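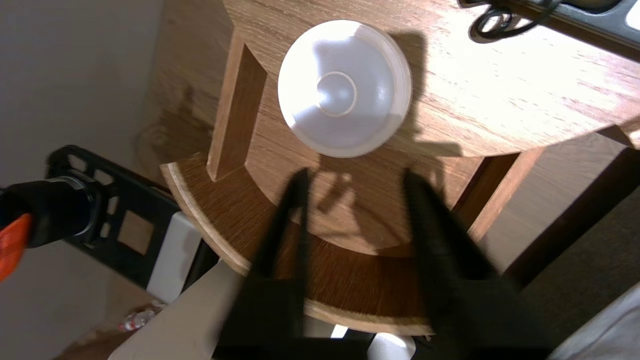

本页面最后修订于2018年6月29日 星期五

双层边几

双层边几,又称双层小圆几、带搁板边几,是边几的一种,指在几面以下另设一层搁板、两层之间以立柱或立板相连的小型木制家具。它多放在沙发扶手旁、床头或窗边,上层摆放随手要用的东西,下层收纳书刊、杂物。双层边几体量很小,做法却极其丰富,圆的、半圆的、椭圆的、带围板的、完全通透的都有,在小型家具里是一个特别耐看的门类。

题图中的双层边几,几面为浅色橡木纹,上面放着一个有光泽的白色圆顶形物件;下层搁板的木纹颜色较深,前缘呈弧形,颜色浅,上下层之间有木制立柱。

名称

“几”在汉语里本指矮小的桌子,古时供人凭倚或搁物,后来衍生出茶几、香几、花几、炕几等许多名目。“边几”的“边”说的是位置,即靠在座位旁边使用。加上“双层”二字,则专指带有下层搁板的式样。家具店里也常见“角几”的叫法,严格来说角几放在两张沙发相交的转角处,几面多为方形,但两个词在日常使用中早已混在一起。南方一些地方把带搁板的小几叫作“两层台”,旧货商人则习惯叫“小双层”。

与床头柜相比,双层边几没有抽屉和柜门,四面或至少正面敞开;与茶几相比,它更高、更窄,几面大致与沙发扶手齐平,坐着伸手就能够到。三者之间的界线并不严格,一件高度合适的双层边几放到床边,就是一件相当好用的床头几。

结构

双层边几一般由几面、立柱、搁板三部分组成,讲究一些的还有围板、底圈和脚垫。

几面以圆形和圆角形最为常见。小几常年摆在过道旁,直角容易磕到腿,圆边则柔和得多,衣角也不容易挂住。几面的边缘处理大有学问:有的铣成半圆,摸上去像一根圆木条;有的只在上下棱各倒一个小圆角,侧面仍保留一段平直;还有的把下棱向内斜削,从远处看几面会显得格外轻薄。常见的几面厚度为22毫米,太薄显得单薄,太厚则与小巧的身形不相称。

立柱承担几面的重量,同时也决定了整件家具的神气。立柱垂直于地面的式样端正安静,向外微微撇出的式样则活泼许多。立柱的截面有圆有方,也有前圆后方的混合做法,从正面看柔和,从背面看利落。立柱越靠外,几子越稳,但下层取放东西时也越容易碰到手,匠人在这里往往要反复试摆才肯定下尺寸。

搁板是双层边几的灵魂所在!它既是收纳空间,又起着拉结立柱的作用,少了它,细细的立柱就容易晃动。搁板的前缘常做成弧线,有的与几面的轮廓同心,有的向内收进一截,让坐着的人脚尖有地方伸。收进的搁板还有一个讨人喜欢的效果:光线从上方照下来,几面的影子落在搁板上,前沿却仍留着一道亮边,弧线因此格外分明。

围板装在两层之间的后部或侧面,可平可弯。弯曲的围板能挡住书本,不让它们从背后滑落,也使整件家具更加牢固。弯板的制作比平板费事,常见的办法有薄片胶合弯曲、开槽折弯和用实木块拼接后再刨圆三种。薄片胶合的围板线条最流畅,从侧面可以看到层层相叠的木纹,许多爱好者专门收集这种做法的老几子。

材料

实木双层边几多用橡木、白蜡木、榉木、胡桃木和松木。橡木纹理清晰,硬度高,是几面的上好选择;榉木质地细密均匀,适合车圆和弯曲,常用来做立柱;松木轻软,价格亲切,用久了会留下许多小凹痕,喜欢的人把这叫作“养”出来的样子。

除实木外,以人造板为基材、表面贴木皮或饰面纸的双层边几数量更多。木皮由真木切成,纹路每件不同;饰面纸则是印刷的纹样,看多了会发现同一处节疤反复出现。两者都不必轻视。贴面做法使大面积的圆形几面不易开裂翘曲,也让深浅两色的搭配变得容易。圆形几面的封边是这类家具的见功夫之处,封边条要绕着弧线贴足一圈,接口通常藏在靠墙的一侧。

配色上,浅面深搁板是流传最广的组合。浅色几面显得明亮,杯盘放上去清清楚楚;下层颜色较深,稳住重心,也不显灰尘。反过来用深面浅搁板的也有,视觉上更加庄重,适合摆在深色皮沙发旁边。

尺寸

双层边几没有统一尺寸,各家做法相差不小。一般家用的式样,几面直径在四百到五百毫米之间,较大者最多700毫米,再大便接近小茶几了。搁板与几面之间的净高决定了下层能放什么:净高充裕的可以立放杂志,净高较小的只能平放书本和托盘。搁板离地不宜过低,留出的空隙要能让扫帚或吸尘器的扁嘴伸进去,否则几子底下很快就会成为积灰的角落。

挑选时有一个简便的办法:坐到沙发上,手臂自然搭着扶手,手掌向外平移,掌心落下的地方就是几面最舒服的高度。高出扶手太多,端杯子时要耸肩;低得太多,则要侧身弯腰。

样式

敞开式 立柱细,四面通透,搁板为完整的圆形或椭圆形。这种式样最轻盈,放在房间中央也不挡视线。

围背式 后部有弯曲或平直的围板,正面敞开,适合靠墙。搁板前缘多为弧形。

偏柱式 立柱集中在一侧,几面向另一侧挑出,可以伸到沙发座面上方。搁板较小,同时充当配重。

套叠式 一大一小两件,小的可以推入大的下方,小几的几面便充当了大几的第二层。

Dremitz一带的作坊以围背式见长,当地做法喜欢把立柱的上端直接穿过几面,露出圆形的榫头,再嵌入颜色更深的木楔,像一枚枚小纽扣。Brisport的作坊则偏爱敞开式,榫头一律藏起,几面上看不到任何接口。两地的老几子放在一起比较非常有意思,同样的用途,同样的大小,气质截然不同。Oltmanns工坊把两种路数合在一处,正面藏榫,背面露榫,其早年的图册里收有20种双层边几,大部分只在搁板的弧度上有差别。

Zokine是一种可拆装的双层边几系列,立柱两端预埋螺纹件,几面、搁板与立柱分开包装。它的搁板可以翻面使用,一面浅色,一面深色,换季时翻一翻,房间的感觉就不一样了。这个系列每年10月更换一次配色,旧色不再补做,部分颜色因此颇受爱好者追捧。

使用与陈设

双层边几上最常见的东西是台灯、茶杯、眼镜、遥控器和一本读到一半的书。灯座宜选底部平整、重心低的,放在几面靠里的位置,靠外的一半留给杯子。圆形几面没有角落可用,物件沿弧线摆开比排成直线更省地方。

下层适合放不常取用但又希望就在手边的东西,例如杂志、毛线、相册、棋盒。放一只浅浅的托盘或篮子,零碎物件就有了归处,打扫时整盘端出来即可。围背式的下层还可以用来藏接线板,在围板背面固定理线扣,让电线沿立柱垂下。

花盆放在几面上很好看,但要加接水碟,盆底还需垫高一点,让空气流通。藤蔓类植物从几面垂到搁板,正好把两层连起来,绿叶衬着木纹,谁路过都忍不住多看一眼。

保养

日常用拧干的软布顺着木纹擦拭,再用干布抹一遍。实木几面上油或打蜡后,水滴会聚成珠状,若发现水滴很快摊开渗入,便到了该补油的时候。补油以薄为好,每次涂2遍,两遍之间待其完全干透。贴面几面不需要上油,重点在封边,发现翘起应及时用木工胶压回,垫上蜡纸,用布带绕几面一圈收紧,放置过夜。

热杯子留下的白印多数停在漆膜表层,可以先隔着干净的棉布用温熨斗短暂轻压,看印子是否变淡,处理前最好在几面背面试一试。深入木质的黑色水渍较难去除,需要打磨后重新上漆。饰面纸的几面不可打磨。

立柱松动是双层边几最常见的毛病。螺接的式样拧紧即可,注意不要用力过猛,以免螺纹件从人造板中拔出。榫接的式样应先清除旧胶再补新胶,只往缝里灌胶往往撑不了多久。修好后放在平地上静置,四周轻按几面,各处都不翘动才算合格。搬动时应托住搁板或握住立柱,不要只提几面边缘。

参见

茶几
角几
套几
床头柜
弯曲木家具
封边

分类:桌类家具 | 木制家具 | 客厅陈设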